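Skarnura Shared Workroom, members' meeting
Minutes, February 2022

I took the notes again (I-seul Son), so blame me for the spelling! Geum-ok Ki ran the meeting and kept us moving, mostly.

We started with the minutes from last time. Passed, with one fix: the paint for the back wall came from Karnov, and I had written Kwon. Sorry, both.

Money. Geum-ok read out the balance, $1,494 after the heating bill. The new blinds came to $621 with fitting, a bit more than the quote, but everyone likes them and the glare on the benches was driving people up the wall. Agreed to pay the invoice this week.

Light. Long talk about the ceiling fixtures. Half the room wants them all on all day, the other half wants the window side off until late afternoon. We settled on trying it with the window side off through the end of the month, and I'll put a note by the switches.

Pipes and ducts. Somebody asked again about boxing them in. Geum-ok got a price from Vukia and read it aloud and there was a silence, so no. We're leaving them white and open, and I'll dust the ones I can reach with the long pole (volunteered before I'd thought about it).

Bags. Please use the hooks! We have 16 of them and the aisle still fills up by noon. Geum-ok will ask about a low shelf under the window as well, around $50 if we build it ourselves.

Tables. The wood ones stay where they are until June, then we look at the layout again. Clear your own spot before you leave, please, including the small stuff. 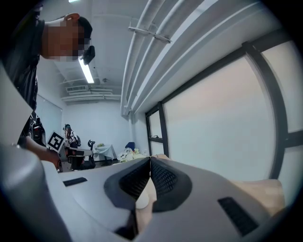
Leaning in at work, with the big window on the right and the pipes overhead.

Any other business: the kettle is slow, and we all know it. I-seul to look at prices. Geum-ok to chase the spare key.

Next meeting same time, same room, bring your own mug.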